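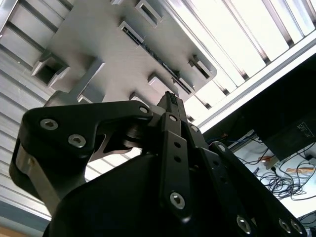

Gilari PC Bench Kit for robotics clubs

The Gilari kit is a set of parts for clubs and college teams who want a robot arm to take on jobs inside a desktop computer. It was worked out by the student robotics club at Ung and is now made and sold by Drollex. You supply the arm, the gripper and an old tower PC.

What you get

Printed holder plate, grey, with raised holders in several shapes
12 practice parts, including memory modules and short cables
Task cards for 30 sessions
Score sheets and a judge's guide

The plate is printed in one piece – holders and all – so nothing shifts when a gripper knocks against it. Print lines are left as they are. Sanding made no difference to how parts sat, and the club stopped doing it.

Setting up

Lay the tower on its side with the side panel off and put the plate next to it, within reach of the arm. A slotted aluminium table is best. Leave the power supply unplugged from the wall at all times, and take out the coin cell battery if younger members are joining in.

Memory is the usual first job. Bring the fingers down over the upper end of the module and check the gap to the cables before closing. Run the arm slowly until the team knows the board.

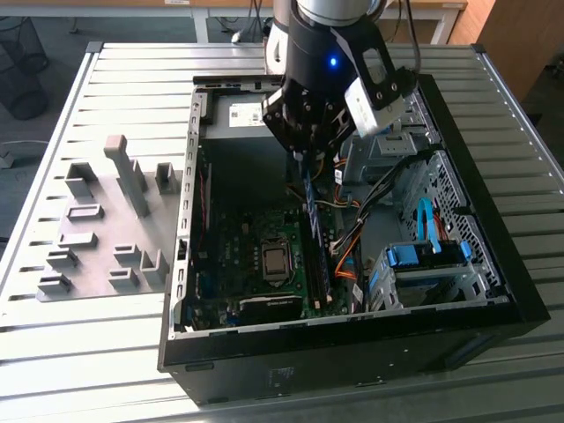 Page last changed: May

Club use and competition

The task cards follow the rules of the Tuster Cup, where a team has 60 minutes to set up and complete as many cards as it can. The Ung team scored 81 points with this kit. Teams may use their own tower, but the plate must be the standard one.

Spare plates can be ordered singly. Print files come with every kit, and clubs may print replacements for their own use.

Comments

Does the plate come with bolts for slotted tables? Ours slides a bit.

No bolts in our box. We used ordinary T-nuts and a strip of clamp, and it has held all term.

The judge's guide is clear but the score sheets could do with bigger boxes. We ended up redrawing them.

Would like a card for graphics cards – our lot have done memory to death.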